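Calondale wants you to spend September in a field again

The Calondale Weekender has announced its second year, and the press release is already tired. "Immersive" turns up twice before the first band is named. Tickets are capped at 1,480, up from 1,000, which the organizers call "staying intimate." The field is the same size. 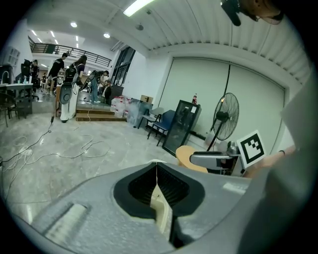

My problem with last year was the wristband. You loaded money onto it, you lined up to get what was left back off it, and plenty of us gave up and went home. I do object to paying a fee to buy my own beer. Gayan Howlader, who books the music, told me the refund desk will be "much improved." He did not say how.

The lineup is decent, I'll give them that. Rivadeneira play the late slot, and Mathis Courtois is doing his piano set in the barn at 6, before the generators start up next door.

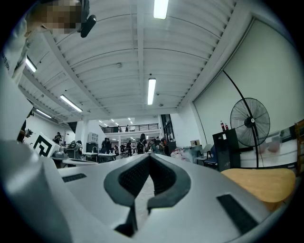

Then there is the Stismont Stage, a talks tent by day and a disco by night. Last year it held 300 people and the sound reached maybe half of them. A new speaker system is promised. So was a new speaker system last year.
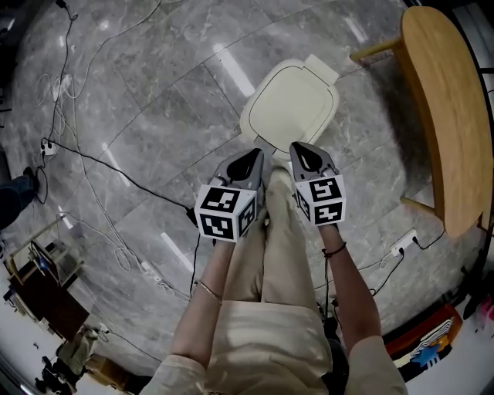
Parking is at Rirkeck farm and costs extra. The shuttle stops at 11 p.m. and the headliner finishes at 11:15. I asked about this and was told it is being looked at.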